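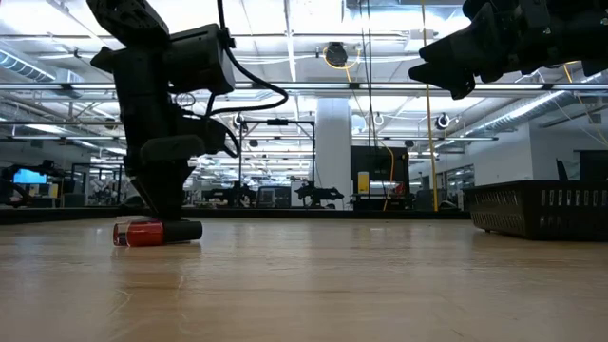
A bottle of red nail polish on a light wood-toned tabletop.

Eusebio Bedoya keeps the menu at Malhotra short. There are 14 dishes on it, counting the two desserts, and he has cooked every one of them himself at some point in the past week.

The restaurant is on the main street in Prudley, between a shoe repair shop and a bank branch that closed. It has been open 8 years. Bedoya started there on the line, under the family whose name is still on the door, and took over the kitchen when they retired to Climstead.

"They asked me to keep the name and keep the dal," he said. "I kept both. I changed the rice."

The rice was the first thing regulars complained about. Bedoya moved to an aged basmati that cooks up longer and drier, and for a month people sent it back.

"They thought it was old," he said. "Well, it is old. I'd bring them a spoonful of the other kind next to it and let them eat both. Most of them came around. One table still asks for the soft rice and I make it for them."

He grew up eating beans and corn tortillas and says he did not taste cardamom until he was in his twenties. He learned the food from Pushpa Dhillon, who ran the tandoor at Malhotra before him and now comes in two mornings a week to make pickles. She was peeling garlic at the back table while we talked, and she corrected him several times.

"He was salting the onions too late," Dhillon said. "I told him the first day. He wrote it down in a little book and then did it late again."

Bedoya did not dispute this.

The lamb is the dish most people order. It is shoulder, on the bone, and it goes into the pot at ten in the morning with yogurt, black cardamom and more ginger than I would have guessed. He buys it from a butcher in Sanham and drives over to get it himself.

"I tried having it delivered. They'd send leg. Leg is fine, but it dries out and then you have to hide it in sauce."

On a busy night the kitchen puts out 100 plates, which is close to what the room can handle. The bread slows everything down. There is one tandoor, and Dhillon does not think much of how he loads it.

"Too many at once," she said. "Then they bubble on one side."

I asked about the lunch buffet, which the restaurant dropped last January and which people in town still bring up. Bedoya said he has no plans to put it back. Food was sitting in the trays from eleven until two, and he was throwing out a lot of it. Lunch is now a plate with one curry, rice, a vegetable and a piece of bread, and the curry changes daily.

The next thing he wants to add is a fish dish, probably with mustard and green chili. He has made it for the staff four times. Dhillon has tasted all four.

"The third one was good," she said. "He should go back to the third one."

Malhotra serves lunch and dinner and does not take reservations for parties under six. The pickles are sold by the jar at the register when there are any left.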